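About Vetari

Vetari is a training and demonstration center for small-scale robotics. Our staff teach operators, technicians and school groups how to set up, guide and look after robot arms used for light handling work. The center occupies 472 square meters on the ground floor of the Laxdal building, with a workshop, two classrooms and a demonstration hall.

Our Open Day

The center opens its doors to the public once a year. In September 2023 we welcomed 428 visitors, almost 200 of them students from nearby schools. Kári Gunnlaugsson, Director of Vetari, gave the opening address, and short demonstrations were held in the hall until late afternoon. Visitors were invited to put questions to the instructors at every table — many stayed for a second round.

The brick table is used to introduce the basics of picking, placing and lining up small parts. The same exercises are taught in the first week of our operator course. 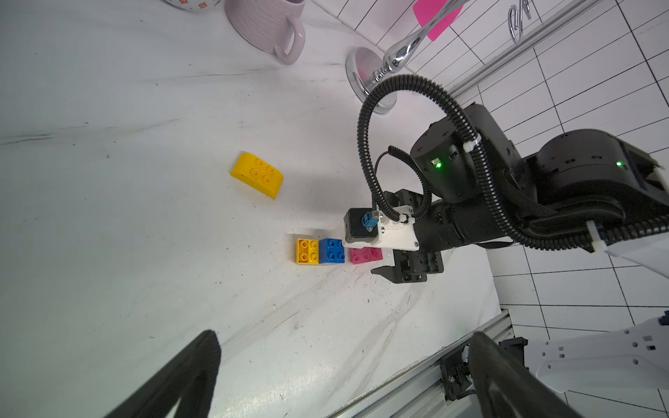
Toy building bricks on the demonstration table, with the gripper over the end of the row.

Courses and Visits

Operator courses are taught in groups of no more than 10. Companies may also arrange a private visit, with a program suited to their own line of work. Our course partners, Jarnex and Ilteck, provide guest instructors for the advanced modules.

Schools and companies wishing to visit are asked to write to the front office, stating the size of the group and the age of any students. Guided visits last two hours and include time in the demonstration hall.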